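March 3, 2025

My neighbor is redoing her kitchen and wants to know what I think of granite. I have been thinking about it for three weeks, and what I mostly think is that the people who sell countertops have gotten very good at answering questions other than the one you asked.

I should say up front that I own a granite counter and have for 13 years. It came with the house in Woltwood. I didn't choose it and would not have chosen it, and I've cooked on it nearly every day since. So I'm not neutral, but I'm also not defending a purchase, and in this area that makes me a rare bird. Ask anybody who has just paid for a kitchen whether they like their counters. They love them. They have to.

Let me start with sealing, because it's where I first got suspicious.

When we moved in, the previous owners left a bottle of sealer under the sink with a note that said to reseal every year. I did it the first April. I wiped it on, waited, buffed it off, opened every window in the house, and ended up with a counter that looked the way it had looked that morning. The next April I did it again. The third year I forgot, and then I forgot on purpose, and then I started reading.

The advice is all over the place. One place says every six months. Another says every year. A stone yard I called in Rornidley told me once every few years, then asked if I wanted to sign up for their care plan, which included a visit every year. I asked why I'd need a yearly visit for something that happened every few years. The man said it gave people peace of mind. I'm sure it does. I'd also like to sell somebody peace of mind once a year.

The test that makes sense to me is the one where you put a few drops of water on the stone and leave them alone for a while. If the spot goes dark, water is getting in and you could use some sealer. If it sits there in a bead, you're fine. It costs nothing and you can do it while the coffee brews. I have done it beside the stove, beside the sink and in the corner where the toaster lives. The part beside the sink goes dark. The rest doesn't. So I seal the part beside the sink, when I remember.

I have never once seen that test in a showroom. I went to four of them with my neighbor, and at the last one, the big one out past Brulton, I asked the saleswoman if we could try it on one of the samples. She said the samples weren't representative. I asked what they were for, then. She went to get us a brochure.

Now the part about heat. Every salesperson will tell you granite can take a hot pan, and as far as I can tell that's mostly true. What they skip is that the stone isn't the only thing there. There's sealer on it, there may be resin in it, there are seams, and there's a sink glued to the underside of the whole business. A friend of my brother's put a cast iron pan down across a seam and now has a yellow line that doesn't scrub out. Was it the pan? He thinks so. The installer said it was the cleaner he used. The cleaner people, I assume, would say it was the installer. I use a trivet. Trivets are cheap and they don't come with a care plan.

Then scratches. "You can cut right on it!" the second showroom told us, and the fellow mimed chopping with the side of his hand. Sure you can. You can also sharpen your knives every night afterward. The counter will win that fight, and I don't know why it's pitched as good news. I own decent knives and I'd like them to stay that way.

And the price. My neighbor got three quotes for the same kitchen, same measurements, as close to the same stone as she could manage. The lowest was 4000 dollars. The highest was 1000 more than that, and the salesman explained that his stone was "a higher grade." I asked him who does the grading. He said it was an industry standard. I asked which one. He said it was more of a guide. I've since tried to find this guide. What I've found is that one store's top level is another store's middle level, and that the letters and numbers seem to have a lot to do with how thick the slab is, where it came from, and how much of it the store has sitting out back.

The middle quote had a line on it for 213 dollars marked "edge." Just the one word. We asked. It was for rounding the edge over a little. The other two stores were doing exactly the same edge and hadn't listed it at all, so it was either free or hidden in something else. I'd bet on hidden. My neighbor asked if they could leave it off and was told no, it had to have an edge. Well, yes.

I don't want to make it sound like everybody in the trade is a crook. The installer she finally liked, a quiet man who works out of a shop called Ogura, told her two things against his own interest in the first five minutes. He said the seam would show no matter who did it, and he said that if she hated wiping things down she shouldn't buy the polished dark one, since every fingerprint and crumb would be on display. That was more useful than anything in the brochures, and I have read the brochures.

That brings me to looks, where I have to give granite some credit, even if it's a backhanded kind. The busy, speckled stuff has gone out of style. Everybody wants white now, or white with one big gray vein wandering across it like a river on a map. My neighbor's daughter called my counter "very two thousand and five." She's right. But the speckles hide everything. I have lost a cracker crumb on that counter while looking straight at it. Coffee grounds, pepper, toast, the little bits of onion skin – gone, until you run your hand over it and find out what you've been living with.

Is that a good thing? I go back and forth. My mother-in-law, who cleans as if inspectors are on the way, says a counter that hides dirt is a dirty counter. She wipes it down before she'll set her purse on it. I can't say she's wrong. On the other hand, I've stood in those white kitchens and watched the owners follow their guests around with a cloth.

I'm more doubtful about the resale argument, and that's the one that seems to close the most sales. You'll get it back when you sell, they say. Will you? When we bought this house we didn't pay a dollar extra for the granite. We talked about tearing it out. The only reason it's still here is that the furnace quit the first winter and ate the kitchen money. I suspect a lot of "features" work out this way. The seller thinks they added value, and the buyer is mentally adding up the dumpster rental.

If you pressed me on what I'd pick today, starting from nothing, I'd probably say the cheap laminate with a decent wood-look edge, and a big butcher block I could sand down when it got ugly. But I'm saying that from behind a slab I've never had to pay for, so weigh it however you like.

What I told my neighbor was this. Get the quote with every line spelled out. Ask to see the actual slab, the whole thing standing up, in daylight if they'll let you, and not a square the size of a coaster. Put a few drops of water on it. Ask where the seam goes and get the answer on paper. If anybody uses the word "grade," ask who gave it one. And if they tell you it needs no upkeep and then try to sell you an upkeep plan, leave.

She's going back to Ogura next week. She has it narrowed down to two, one of them speckled in tan and brown, a lot like mine, and she's leaning toward the plain gray. I've kept my mouth shut, more or less. I did suggest that she take home the biggest offcut they'll part with and leave it next to the stove for a few days, spill things on it, and see if she still likes it when there's jam involved.

I'll post what she picks, if she's still speaking to me. In the meantime, if any of you have had granite for ten years or more and really do seal it every year, I'd like to hear what you think you're getting for it.
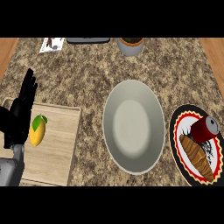

Shinji Fujimoto writes that he sealed his every spring for eight years, quit when his knees got bad, and hasn't seen a difference except by the faucet, where a dark ring shows up after the dishes and fades overnight. He also says his quote had an "edge" line too, and that it came off the bill as soon as he asked for it in writing.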